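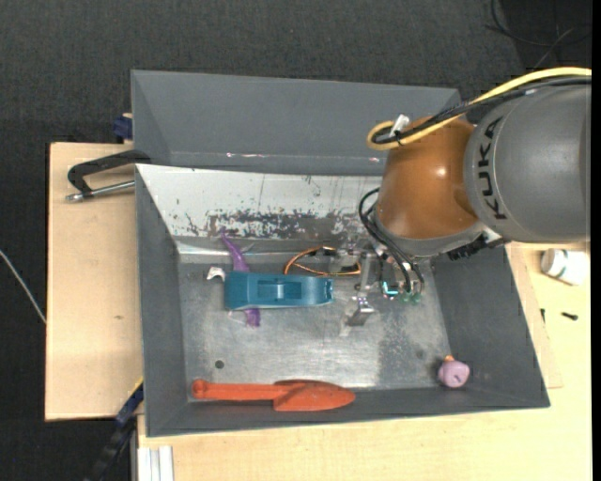 Threads > Automation > Budgets and buying

Okay, it's budget season again and a few of you asked how we plan for equipment in a small bin-picking lab, so here comes a long thread. Get a coffee, I tend to ramble!

First, the big number is almost never the arm. When we wrote our first plan at Collorberg we put nearly all of our worry into the robot, got it approved, celebrated, and then spent the rest of the year asking for money for everything that touches it. Please learn from us.

So now I start the spreadsheet at the fingertips and work backwards. Fingers, brackets, the wiring on the gripper, the collar it bolts to, the cables running back along the arm. The arm itself goes in near the bottom, and by then I usually know what reach and payload I need.

Cables deserve their own line. I mean it! Ours go up over the arm and loop around near the wrist, and every one of those loops gets bent thousands of times. We keep spares of each kind on the shelf, and the November order always has a few more in it than I'd like.

Bins. Oh, bins. We like gray metal ones with sloped walls, and the floors do get scuffed and stained, so you'll want to think about whether that matters to your vision people before you buy. Mine say they'd take a worn floor over a shiny new one any day, which was lovely news for the budget.

Do buy a second bin when you buy the first. We forgot, and by the time we went back, Votia had changed the rim on that model and the two wouldn't sit together nicely. We ended up ordering a matched pair.

Clamps are the cheapest thing in the whole plan and I still see people leave them out. Big ones, small ones, the kind with the threaded rod. A bin that creeps sideways during a long run will cost you a day of data, and a day of data costs much more than a clamp.

About tables - we went with wood on top and aluminum profile, and I have no regrets. A quote from Lacerda for a full machined base was up to 70 percent of what we'd set aside for the gripper, and we wanted to keep moving things anyway. Maybe next year, when the layout has settled down.

Now the fun line: objects to pick. Ours says "test objects, assorted" and comes to $2083 for the year, and every single year someone in purchasing writes back to ask why a robotics lab needs a toy trowel. Just explain it kindly. You want bright plastic, odd shapes, things that lie across each other, a bit of wire that's a misery to grasp.

For service and repairs, get 3 quotes even if you already know who you'll use. Dirach came in lowest for us and also answered the phone, and I would've paid extra for the phone part.

And lead times! Our last gripper part took 11 weeks. I now put a "needed by" column right next to the price, and it has changed the order I buy things in more than the prices ever did.

If anyone wants the blank version of my spreadsheet, reply and I'll send it over. It has a tab for floor space too, but I'm still fixing the formulas in that one, so give me a few days.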